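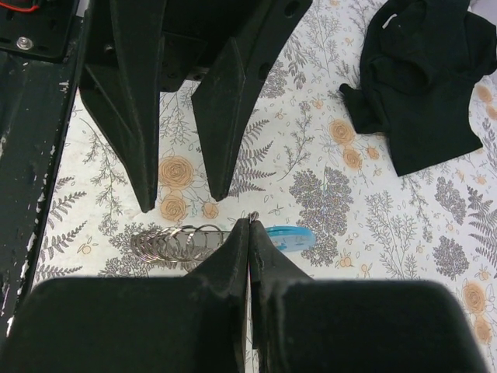

Umimitz prop library to reopen in May with smaller stock and new labels

The Umimitz prop library in Prirna will reopen for borrowing in May, after a clean-out of the small items that had built up in its drawers and cupboards over many seasons.

The library lends stage props to schools, amateur theatre groups and anyone organising a concert or a murder mystery night. It closed to borrowers over summer when its lease on the old storeroom in Meireles Street ended. The collection has since moved to the ground floor of the former Flevach drapery, where there is more bench space but a good deal less shelving.

Furniture and large pieces were moved first. What remained was the hand props, the things actors carry, wear on a belt or pull from a pocket. They had been stored in biscuit tins and ice cream tubs, and many had lost their paper tickets. Under the new system each item gets its own number on a plastic tag, fixed with a metal split ring where there is something to fix it to. Jewellery and paper props will go in numbered envelopes instead.

Sorting has been done on tables covered with flowered cloths. The library says a cloth stops metal pieces from sliding about and saves the tabletops from scratches, and the same cloths will stay on the counter once borrowing starts again.

More than 80 hand props have been labelled to date. Keys and key rings were the largest group, followed by spectacles, pocket watches and purses. Pieces that were broken beyond repair have gone to scrap, and duplicates have been offered to two local high schools for their drama departments.

Handcuffs are among the items borrowed most, mainly for school musicals and fundraising nights where guests are "arrested" and have to pay their way out.
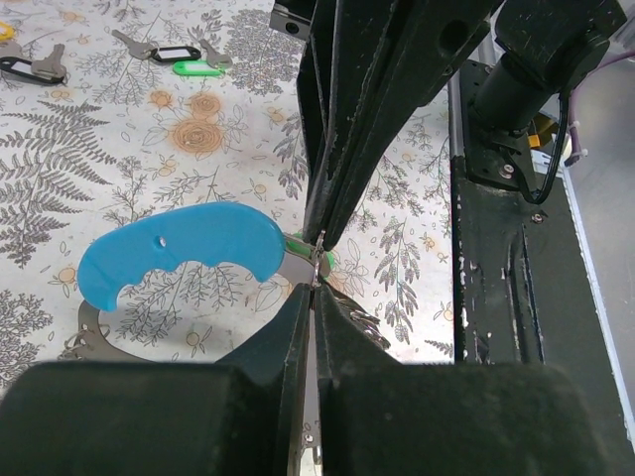
From May, all handcuffs will be lent from the counter only and signed for by an adult. The toothed arm and the catch will be checked on the way out and again on return. A pair that does not open freely will be withdrawn until it has been repaired, and the borrower will be offered another.

The same rule will apply to padlocks, chains and anything else with a working lock. Locks that have no key will be kept in a separate drawer and lent as display pieces.

The move and the new labelling were paid for with $3480 raised at last year's costume sale. Most of it went on van hire and shelving, with the remainder spent on tags, rings and storage boxes. The library does not expect to raise its borrowing charges this year. Hand props will stay at $2 each per fortnight, and schools will still be able to borrow a full box for a single fee.

Groups that still have props from before the closure are asked to bring them back by the end of April so they can be labelled with the rest. No late fees will be charged on these items — the library would simply like to have them home. Parcels can be left at the side door of the Flevach building between 10 am and 3 pm.

A printed catalogue is planned for later in the year. Until then, borrowers will need to come in and look through the drawers.

Contact the newsroom | © Prirna Community News | Back to top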